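An afternoon at the Idora open day

16 Apr 2024

I had promised my colleague Thijs Vanhove that I would go with him to the open day at Idora, and I am glad I kept my word. It was 365 steps from the tram to the door, if I may believe his watch.

The building is smaller than I imagined. We were given a badge and a cup of tea, and then we waited in the corridor until the group before us came out. Our guide was Ljubica Nikolaidis, an engineer who speaks quickly and draws in the air with her hands. She has worked on picking since February of last year.

Picking means that the arm must take one thing out of a bin and put it in another place. I thought this was solved long ago. Ljubica told us that it is solved for boxes which are all the same, but fruit, toys and crinkly packets together are another matter – each one wants a different grip.
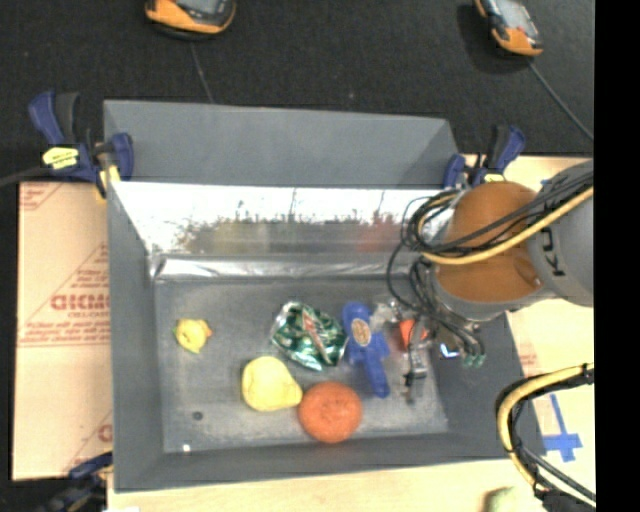
I asked her what is the hardest thing for the arm, and I expected she would say the fruit. She said shiny packaging. It reflects the light, it changes its shape when you press it, and the software has trouble to decide where it ends. A pear, she said, is quite polite by comparison.

Thijs wanted to know how many tries they make. For the present test, which they call Birell, the plan is 2,000 picks, and every failed one is looked at by a person afterwards. I found this the most interesting part of the visit, though he preferred the arm itself and would have stayed beside it until evening.

I must also say that it moves slower than in the films. Ljubica told us they keep the speed low when there are guests, and I did not mind – one could follow every movement.

The next open day is in autumn. I will bring my nephew, who has already asked if he may press a button.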